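Progress report to the Hultorura Fund, second period
Evening Math Circle, Jarkstead

Hello again, and thank you for being so patient about the February gap. I promised Evander Ogilvie a page or two on how your money is being spent and how the kids are getting along, so let me start with the part I'm happiest about: we have 41 students on the list now, ages eleven to sixteen, and most of them come back week after week without anyone nagging them (I checked with the parents!).

Last time I wrote, we were stuck in the middle of our number theory unit. The younger group had gotten through divisibility and remainders just fine, then hit proof and stalled. I had been asking them to prove things they already believed, like the sum of two odd numbers being even, and they couldn't see why anybody would bother. One girl told me it was like writing a permission slip to breathe. So I threw out my plan and spent three sessions on statements that look true and then fall apart. We used n squared plus n plus 41, the old favorite, which gives you primes for so long that the whole room was ready to bet money on it. When n equals 40 broke it — you get 41 times 41 — there was an honest-to-goodness groan. After that, proof was an easy sell.

The older group has been on counting problems and graphs. They started with handshakes and moved to walking routes across town, and from there to Euler's theorem on which routes can be walked without repeating a street. I let them find the odd-degree rule on their own. It took two full evenings, longer than I had budgeted, and I'd do it again. They also found a mistake in my handout, where I'd drawn a vertex with three edges and labeled it four. They were unbearable about it for a week. 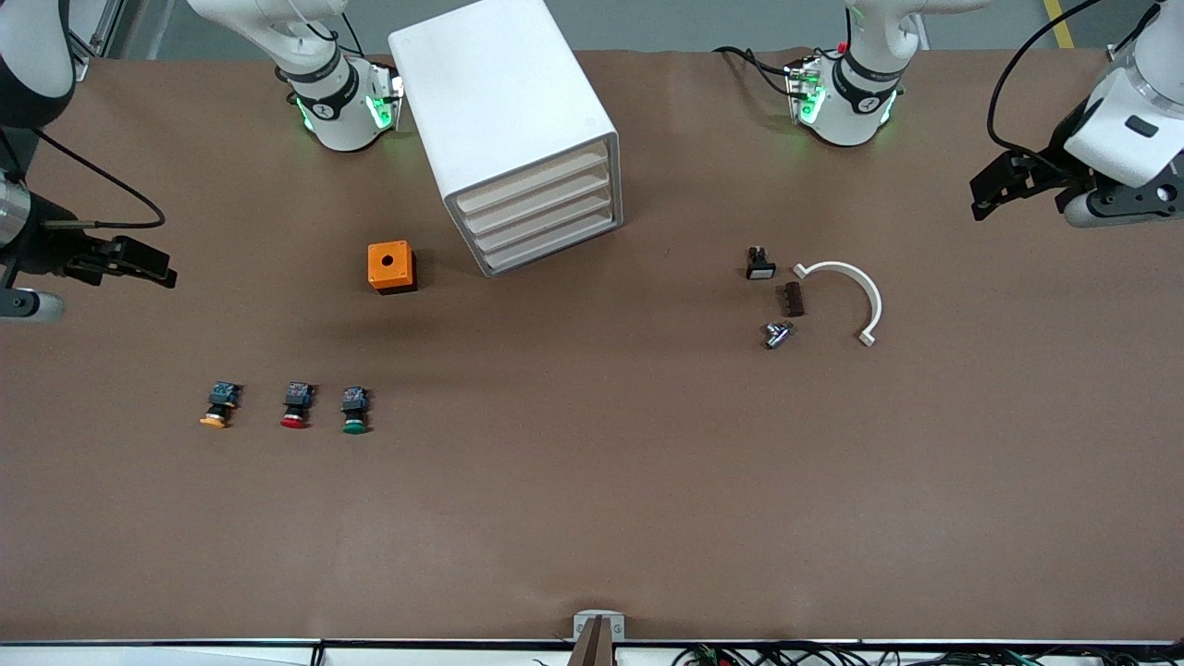

After graphs we went on to coloring, which I had been a little nervous about. The four color theorem is hard to talk about with teenagers, since you can state it in one breath and then you can't prove it for them. We proved the six color version together and I gave the five color one as an optional challenge. A pair of students handed in something very close to complete. I've passed their write-up along to Jannik Reinholz, our visiting mathematician this year, and he is going to sit down with them and go over the one step that doesn't hold.

Jannik has been a real find, by the way. He comes in once a month and works on a problem at the board that he hasn't solved in advance. He gets stuck, backs up, erases half of it, and mutters. I worried the kids would be bored, but they love it, and they've started doing their own scratch work in the open where before they hid it under an elbow.

Now for money. You gave us $2,000 for this period. The biggest piece went to room rental at the Sarotach Center, then to books. We bought 10 copies of the Reuter problem collection, which are shared between the two groups and already look like they've been through a war. The rest went to snacks, printing, and bus fare for students who live out past the county road. I have receipts for everything except one box of graph paper, which I'm covering myself. There's a small amount left over, and with your okay I'd like to carry it forward to the next period.

What hasn't gone well? Attendance in the older group dips badly whenever school exams come up, and I haven't found a way around it. I tried moving the start to 6:30 and that only annoyed the families with younger kids. I also planned a parents' evening and never got it organized, so that rolls over too. And the geometry unit is behind. We've done angle chasing and similar triangles, but circles are still waiting, and I don't want to rush them just to tick a box on my own outline.

For the next period I'd like to finish circles with both groups, run the parents' evening for real, and let the older students teach one session to the younger ones. They've already picked the topic, which is the pigeonhole principle, and they've been arguing about whose example goes first. I'd also like to try a small team contest, nothing fancy, with mixed ages on each team so it doesn't turn into a race between the same few fast kids.

One question for Evander: do you still need the student feedback forms typed up, or are scans all right? The handwriting is rough in places but I think the comments read better that way. I can send them whichever way you like, along with the receipts.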